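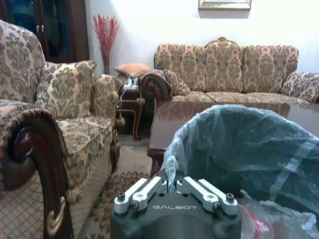
Furnished-room budgeting

Reading time: 7 minutes
Last updated: 2024-09-30

Furnished-room budgeting is the practice of planning the purchase of a household robot around the room it will work in, with the robot itself entered as one line among many. The term is used mostly for wheeled robots with one or two arms, bought for tidying, carrying and clearing up in living spaces. It is also applied, more loosely and usually after the invoice has arrived, to any automation project in which the furniture proved more expensive than expected.

The method is generally contrasted with bench budgeting, in which the buyer prices an arm, a gripper, a table and a safety stop, adds shipping, and is surprised in the second month.

Background

Budgets for robot arms were for a long time written by people who had bought arms for factories. In a factory the floor is level, the lighting stays put and the parts arrive in the same tray in the same order. A spending plan could reasonably treat the surroundings as free. When the same form was carried over to homes, the line headed "environment" was often left at zero, apparently on the theory that a house already has one.

The earliest document usually cited as a correction is the Bradov sheet, a planning form drawn up for a housing provider in Bradov that wanted robots to clear shared lounges. The original has 49 lines. The robot appears on line 31, between replacement rugs and the electrician. Later versions moved it nearer the top at the request of vendors, who felt it looked lonely.

A shorter form, the Tunditley plan, came out of a residential training center in Tunditley and groups the same costs under five headings: base machine, hand, perception, room and people. Most published templates descend from one or the other, and the differences between them are argued over with more energy than the totals would seem to deserve.

Cost categories

Base machine. The mobile base, torso, arm or arms, battery and charger. Buyers tend to compare these in great detail, as the vendor supplies a table for the purpose. Door width is the figure most often missing from that table. Planners are advised to measure the narrowest route through the furniture, including the gap between an armchair and a coffee table, before asking for a quotation. A base that fits through the front door and then cannot get past the seating is a very costly hat stand.

Hand. The gripper, its fingers or linkages, finger pads, and spares. Two-fingered parallel-style hands remain the usual starting point in household plans. They are cheaper to repair than hands with many joints, and the people who will be repairing them have usually seen one before. Both standard forms call for a complete second gripper to be bought with the first. This is the line most often cut and the one most often reinstated by courier.

Perception. Cameras, mounts, cables and the computer that reads them. Wrist cameras are normally budgeted separately from head cameras, with their own cables, as cables at the wrist bend all day and are treated by accountants as permanent. Glossy tabletops, glass-paned cabinet doors and clear plastic are listed on the Bradov sheet as "optical nuisances," with a column for the extra setup time they require.

Room. Flooring, rugs, lighting, power outlets, storage for the things being tidied, bins, and the furniture itself where the buyer is fitting out a practice room.

People. Operators, setup labor, training, and whoever answers the phone when the robot has stopped in a doorway. Bench budgets commonly enter this as a single figure for installation. Furnished-room budgets enter it every month, which makes the spreadsheet longer and the meetings quieter.

The practice room

Buyers who intend to run more than one robot, or who must show that a robot is suitable before placing it with residents, often furnish a practice room first. The question of what to put in it takes up a surprising share of the literature.

The cheap answer is flat-pack furniture in plain colors on a hard floor. Robots do well in such rooms. They then go out into the world and meet damask.

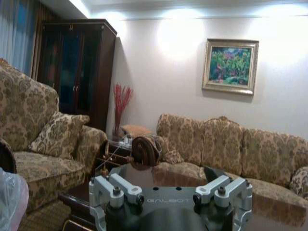
The case for ornate furniture was set out in the Vieira review, a comparison of spending on several practice rooms, and it is mostly a case about where money gets spent twice. Rooms furnished plainly had lower opening costs and then collected a long tail of small purchases as the gaps became apparent: a patterned sofa, a cushion to match the patterned sofa, a rug with a border, a polished table, something with tassels. The review's authors recommended buying the awkward pieces at the outset, secondhand where possible, and observed that carved furniture is plentiful on the secondhand market because it is heavy and the sellers live upstairs.

Points commonly raised when furnishing a practice room include the following.

Matching upholstery. A cushion in the same fabric as the sofa it leans on is harder to pick out than one in a contrasting color. Suites are therefore considered good value, being three problems sold as a set.

Curved and carved edges. Scroll arms, shaped backs and curved legs cost setup time, since obstacle models tend to prefer boxes. The Tunditley plan doubles its setup allowance for any piece with a scroll on it.

Polished surfaces. A glossy coffee table returns a fair likeness of whatever is behind it. The usual remedy is to budget for more trials with the lighting on. The other usual remedy is a tablecloth, which solves the reflection and introduces a tablecloth.

Plastic bags and wrappers. Liners are thin, shiny and never the same shape from one minute to the next. Planners should price them by the carton. The Bradov sheet records them under consumables with a note, apparently sincere, reading "more."

Delicate objects. Carved and stringed items, vases, tall dried or decorative branches and framed pictures all need either a replacement value or a decision to keep the arm away from them. Forms differ on which. Insurers do not.

Consumables and wear

Finger pads are the most frequently replaced part in household use. The service schedule of the Ota workshop, often copied into budgets by people who have never dealt with Ota, calls for pads to be changed after 1728 grasps, a number that owes more to a fondness for dozens than to materials testing. It has survived because it is easy to put into a spreadsheet and errs on the side of buying pads.

Other recurring items are pivot fasteners, wrist cables, wheels for the base, and bin liners. Rug cleaning is allowed for in the longer Bradov form and ignored elsewhere. Upholstery cleaning is allowed for nowhere and turns up regularly in the accounts as "misc."

Contingency

Practice varies. The Tunditley plan sets aside a fixed 500 dollars per furnished room per year, described as being for breakages. Critics point out that a fixed sum takes no account of what is in the room, and that 500 dollars covers a great many tumblers and very little of a display cabinet. Supporters reply that a sum tied to the value of the contents would require someone to value the contents, and that this had been tried.

Timing of purchases

Household robots have long lead times and furniture, in theory, short ones. The standard advice is to order the machine first and furnish while waiting. In practice three-seat sofas have been known to arrive after the robots meant to tidy them, and several plans now run both orders in parallel with a shared delivery window. Organizations whose budgets close in February face a particular temptation to buy the large visible item before the deadline and leave the small ones for the next period. The result is a robot with no spare hand, no bin liners and an excellent charger.

Leasing is sometimes offered as a way around the problem. It spreads the cost of the base machine well enough. Hands, pads and cables are usually excluded from lease terms, under headings that reward slow reading.

Criticism

The main objection to furnished-room budgeting is that it makes robots look expensive. Its defenders accept this. A second objection is that the forms encourage fussiness, and there is something in it: one revision of the Bradov sheet devoted a separate line to fringe.

A more serious complaint concerns comparison between vendors. Because so much of the total sits outside the machine, two quotations that differ sharply in price can produce nearly the same furnished-room figure, and purchasing departments used to ranking bids by the top line find the outcome unsatisfying. The Vieira review suggested publishing both numbers side by side. Vendors have generally been willing to publish one of them.

There is also disagreement about old furniture brought in by residents. The Bradov form counts it as free. The Tunditley form counts it at replacement cost, on the grounds that it will be bumped.

See also

Bench budgeting
Gripper maintenance
Lead time
Upholstery
Wear parts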